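Zip pulling on mesh: policy or planner?

peadar_g
Two days on this and the zip task still beats me. Our policy finds the tan pull tab fine on white mesh, then loses it once the fabric bunches round the slider.

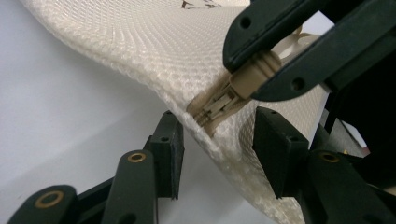
Replies

capucine_r
How many demos? We had 407 and it was hopeless, then 1,010 and it was merely bad (progress!). I'd just collect more.

u_briggs
Disagree, sorry. More demos won't fix a bad grasp estimate. I'd plan the pull along the seam and only learn the grasp bit.

capucine_r
Seams bend though! Your planner will want a straight line.

u_briggs
Ours replans every 27 ms, so bends are OK.

peadar_g
Might try the seam thing on Tuesday. Is your tracker in the Takis repo or do I have to beg?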